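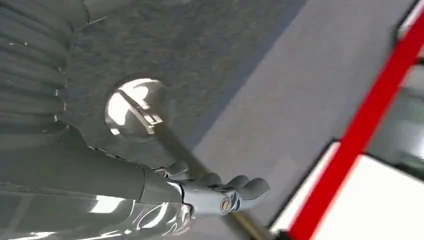 The hand beside the dark rod and the round opening, as the wrist camera sees it.

Guides > Wurneo > Getting started > Part 2: Sharing a room with Wurneo

I wrote Part 1 (unpacking, charging, first power-up) in one long sitting and it shows, sorry. This part has had a bit more love. It covers the bit between "the robot switches on" and "people are happily working in the same room as it", which took us at Bradia far longer than the unpacking did. I've put down what we do at the Clustavthorpe office. Your room will be a different shape, so treat the order of the steps as fixed and the furniture as up to you.

A quick word on names. Wurneo is the whole system, robot plus software. Feng is the planner program that sits on the laptop and holds the list of jobs. When I say "the driver" I mean whoever has the remote in their hands at that moment, and that changes during the day.

2.1 Before you touch the robot

1. Talk to the people who use the room. Do this first, please! We had the jobs list written before we'd spoken to half the people on it, and we ended up rewriting nearly all of it. Ask what they'd be glad to hand over, and ask what they'd hate to lose as well.

2. Write the jobs down in plain words. "Carry the trays from the desks to the shelf" is good. "Tray logistics" is no use to anyone.

3. Put a name next to every job for the times when the robot is off. If there's no name, the job doesn't go on the list.

4. Mark out the floor. Bright tape on the carpet is fine and you can peel it up when you change your mind (you will). Leave 100 cm clear on every side of the robot's standing spot, more if people walk behind it with their arms full.

5. Move bags, spare leads and anything on castors out of the walking route. Chairs creep. I check them every morning and every morning one has gone wandering.

Note: The tape shows people where the robot is meant to be. It doesn't stop the robot leaving, and it doesn't make standing just outside it safe while an arm is moving.

2.2 Setting up the driver's desk

You want a desk where the driver can see the robot directly, with their own eyes, over the top of the laptop. We first had the desk facing the wall with everything done through the camera view and it was miserable, stiff necks all round and people creeping up behind you.

1. Put the laptop down with its back to the working area, so that looking up from the screen means looking at the robot.

2. Plug the laptop and the charger for the remote into the same power strip, and lay the strip along the edge of the desk where you can reach the switch without leaning over anything.

3. Run the long lead from the laptop along the desk and give it a bit of slack. If it's taut now it'll be out of its socket by lunchtime.

4. Charge the remote. Feng won't start a job with the remote below 75 per cent, and it won't tell you that's why either, it simply sits there looking pleased with itself. I've asked for a proper message.

5. Start Feng, open the jobs list, and read the first job aloud to whoever is in the room. It feels daft for a couple of days and then it feels odd when somebody doesn't.

Caution: The remote always wins over Feng, so never leave it where a sleeve, a mug or a laptop lid can push a stick. When you put it down, lock it.

2.3 First moves with people nearby

Right, this is the part everyone actually turned up for. Give yourself a quiet stretch for it. Our first proper go took 49 minutes from lock-off to lock-on, and most of that was talking.

1. Stand everybody back behind the tape and unlock the remote.

2. Open and close the hand a few times with nothing in it. Watch the fingers and not the screen. They should move together and stop when you let go of the stick.

3. Bring the arm up slowly to desk height, hold it there, and lower it again.

4. Check the wrist camera view in Feng. The picture turns with the wrist, so before you steer by it, move the stick a tiny bit and see which way things slide. I still get this wrong before coffee.

5. Ask one person to come forward and stand where they'd normally stand for the job. Keep the arm still while they do it.

6. With them in place, run the job once at the slowest speed. Your thumb stays on the stop button for the whole run.

7. Swap places. The person who was standing there drives, and you stand. Don't skip this one, please. You learn more about what a good speed feels like from the other side of the hand than from anything I can write.

Caution: Only one person goes within reach of the arms at a time, and that person should be somebody the driver has spoken to. If a second person walks up, stop the arm, have your chat, and start again.

Caution: Keep your fingers away from the hinges of the hand, even when it looks parked. Locked on the remote doesn't mean the power's off.
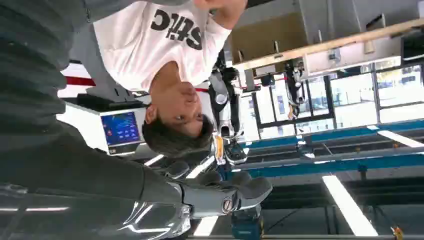 A reader of the first draft wrote to say that the speed had never bothered them, and what did was not knowing whose turn it was to decide anything. They'd been doing the same bench work for years and now they found themselves waiting to be told whether the robot was going first.

I've thought about that a lot, and it changed how we set Feng up. So we have an extra section.

2.4 Deciding who goes first

1. In Feng, open Room rules and find the line called Priority. It arrives set to "robot". Change it to "person".

2. Set the waiting time to whatever the slowest job in the room needs. With "person" chosen, the robot holds off until you release it, so a generous wait costs you very little.

3. Choose two people per shift who can change the jobs list. One is too few (holidays, dentist, trains) and if it's everybody then the list gets edited all day long and you can't trust it.

4. Print the list and pin it up somewhere you can read it from a standing position. I know it's on the screen. Print it anyway.

5. At the end of the shift, cross out any job where somebody stepped in and did it by hand, and write one line on why. Keep the sheets.

Those sheets are my favourite thing in the whole set-up. Ours showed us that people took over most often on jobs that were a nice break from sitting down! Carrying trays, mainly. We had cheerfully automated the one walk some of our colleagues got in an afternoon. So trays went back to being shared, and the robot took more of the late fetching that had been making people stay on.

Note: Changing Priority back to "robot" needs both of the people from step 3. There's no way round it and I'm glad.

2.5 Putting things away

1. Finish the job in hand. Don't stop halfway with something in the fingers.

2. Bring both arms down and lock the remote.

3. Close Feng before you close the laptop lid. The other way round loses the notes from the last job.

4. Coil the leads loosely. Small parts go back into the divided trays, and the remote lives with its charger.

5. Have a last look at the floor, chairs included.

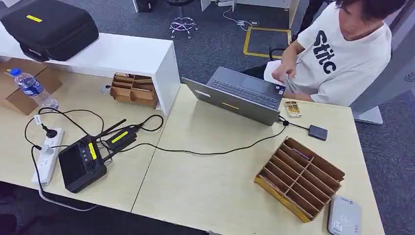 Can I run a job on my own if everyone else has gone home?
We don't allow it at Bradia. There has to be a driver and one other person in the room whenever the arms have power, and if you're by yourself you can still edit the jobs list and go through the old sheets with the robot switched off.

2.6 If something feels off

The robot won't start the first job: check the remote's charge, then check that it's unlocked, then check Priority hasn't left it waiting for a release.

The hand closes unevenly: stop, power down fully, and look for something caught between the fingers. Don't pick at it with the power on.

People have stopped coming into the room: this is a fault too, and I'd treat it like one. Halve the jobs list for a while and go back to step 1 of 2.1.

Part 3 covers adding your own jobs to Feng. I'm hoping to have it up in May.

Comments (4)

benchside
We did the swap in 2.3 step 7 and our most nervous colleague now asks to drive. Slowest speed is still a bit quick for me when it comes in from the left, is there anything lower?

author
There's a "crawl" box under the speed menu, tick that. It's greyed out until the first full run is done, which is a silly place to hide it.

tray_side_of_the_room
Please put the printed list thing nearer the top. We have over 75 lines on ours and nobody could tell me which ones were still live until we had it on paper.

greyscarf
My hours haven't changed but my day has. More checking, less fetching. Mostly fine with it, though I'd like a line in Part 3 about who gets trained on the checking, as here it was just whoever sat closest to the laptop.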